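## White laminate or melamine tops: marks, crumbs, glare

**Camenzind** wrote:

Looking for input on bench top finish. I have a 174 cm white top in the back room, used for sorting small hardware and some light assembly. Two complaints after 4 months:

1. Every speck shows. Wipe it, work ten minutes, and it looks dirty again.
2. Under the overhead light, small white parts disappear against it.

I'm considering sanding it and going to mid gray, or laying a mat over the whole thing. Has anyone done either and stayed with it?

---

**rasov_bench** wrote:

Leave the top alone. Specks showing is the reason to have white. On gray you find the crumb when it is under a part and the part is rocking.

For sorting, use a tray with a dark rim. The rim gives you the edge that the tabletop doesn't. Rounded inside corners are better than square ones, as a washer can be slid up the curve with one finger.

---

**Kemari** wrote:

Disagree with the first part. I went from white to gray in September and would not go back. Eye strain on a glossy white surface is real over a full day. I check for debris by running a hand across the top. Takes two seconds.

Agree on the tray.

---

**Camenzind** wrote:

The top isn't very glossy, more of a satin. Glare is a minor problem. Contrast is the main one.

I already have one small tray of the kind rasov_bench describes, white inside with a thin black rim. It sits mid-table and I can find it without looking for it. Whatever goes into it is another matter.

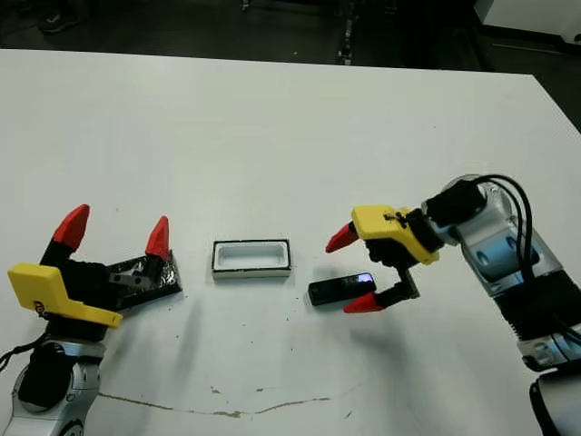

*Current state of the top. Tray in the center, specks around the black holder on the left.*

The specks are what I mean by complaint 1. The black holder has the reverse problem: being shiny, it reflects the light in patches and anything dark set on it is hard to pick out.

---

**rasov_bench** wrote:

The tray outline reads well there. I'd keep the tray and change the inside. Cut a piece of dark gray felt or thin rubber to fit the recess, round the corners with scissors, don't glue it. Lift it out and shake it when it gets dirty.

As for the crumbs, what are they? If it's filings, stop wiping dry. You'll scratch the finish and then it will hold dirt permanently.

---

**Camenzind** wrote:

Mixed. Some plastic shavings, some grit that comes in from the floor, possibly some metal. I have been wiping dry.

---

**Grenodo** wrote:

Brush first, then a damp cloth, then a dry one. Soft bench brush, always toward the same edge, with a dustpan held under it. If you do find metal, go over the top with a magnet in a plastic bag before brushing. Turn the bag inside out to drop the filings in the trash.

For scratches already there: a melamine sponge will take out gray scuffs but it also dulls the surface. Test on the underside or a back corner. I dulled a patch as big as a dinner plate before noticing.

---

**Kemari** wrote:

This is a lot of maintenance to defend a color. A gray mat in the working area solves contrast, and the white stays around it for the light. You don't have to sand anything.

---

**rasov_bench** wrote:

A mat traps grit underneath and scratches the top anyway, unless you lift it every day. Most people don't.

---

**Kemari** wrote:

Mine has been down since September and I lift it weekly. No scratches. My top is painted, so yours may behave differently.

---

**Meinrad Bühler** wrote:

I have refinished a few of these. Before sanding anything, find out what the top is. If it's a thin decorative layer over board, you will go through it quickly and there's no repair. If it is painted, 600 grit used wet will take the shine down without removing much, and you can recoat.

I would also move the light before touching the surface. A lamp at the side, low, puts a shadow next to every part. Your tray already shows this with the soft shadow on its left. White parts on white become visible once they have a shadow edge.

---

**Camenzind** wrote:

Moving the light costs nothing, so that goes first. I'll cut the liner this week and leave the sandpaper in the drawer. I still don't know what the top layer is. There's a raw edge underneath that I can look at once the table is clear.

---

**Grenodo** wrote:

Post the edge when you have it. And get the brush.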